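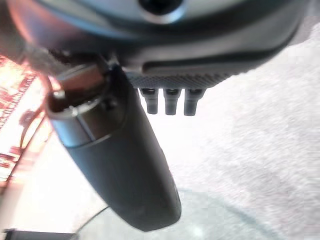

Playing slow is the part most students skip, according to the cellist from the Andreadis quartet, and it shows on stage. "I set the metronome at 60 and stay there for a week," she said. "At 72 I start hearing what I missed."

She teaches at Isus between tours and records for Jeko, a small label. Her last album sold 871 copies. "I was fine with that. I had the pieces in my hands by then."

She practices before breakfast, scales first. In June she starts on a new suite.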